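Letedik (robot demonstration collection)

Letedik is a program for gathering examples of manipulation tasks for robot learning, directed by Lleucu Pugh. Desk items such as pens, a pencil and a sharpener are among the objects used.
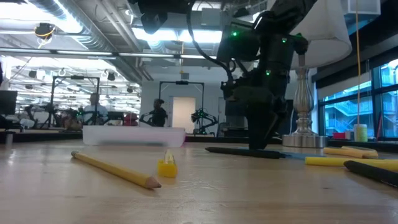
Collection

An operator guides the arm through a task while joint positions and camera views are recorded. One complete attempt is called an episode. Operators work at 18 stations and change the arrangement of objects between episodes.

Holdings

As of 2024-07-05, the collection held 3217 episodes, of which 1114 involved writing instruments. Failed attempts are kept and labeled separately under rules drawn up by Siwan Prydderch.

See also

Imitation learning
Litum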